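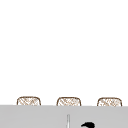

Slide 1: Release windows for mid-budget features, notes for 23/01/2018

Give the title, then go straight to the release pattern. Skip the company history, the host is covering it.

Subject of the talk: how the feature Gadia moved from theaters to streaming, and what the trailer numbers did and did not predict. Grolano handled the theatrical side. Josia holds the streaming rights.

Slide 2: The window

Gadia opened on 190 screens. The contract set a gap of 3 weeks between the last theatrical date and the first streaming date. Read the clause aloud, it is short. Point out that "last theatrical date" was left undefined for second-run houses. Two of them kept booking the film after the main run closed.

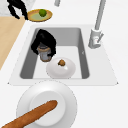 The start date for streaming was therefore read differently by the two sides. Grolano counted from the final second-run showing. Josia counted from the close of the main run. The amended wording uses the main run only.

Slide 3: Trailer tracking

Ajayi ran the audience survey. Sample size 2804, single wave, taken after the second trailer. Respondents were asked whether they had seen the trailer, whether they knew the release date, and where they planned to watch.

Pause on the third question. Awareness of the title was high. Awareness of the date was low, and most of those who gave a date gave the streaming one.
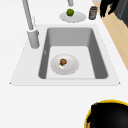

The same split shows up in the soundtrack data. Listeners who found the film through the songs were more likely to wait for streaming. The subgroup is small, around 500, so give the direction and leave out the percentages.

Slide 4: Changes for the next title

Define the end of the run in the contract. Put one date on each trailer. Hold the second single until the streaming week. Survey twice, same questions, same order.

If time is short, drop the soundtrack part and go to questions from the contract slide. Handout has the full clause, old and new wording side by side.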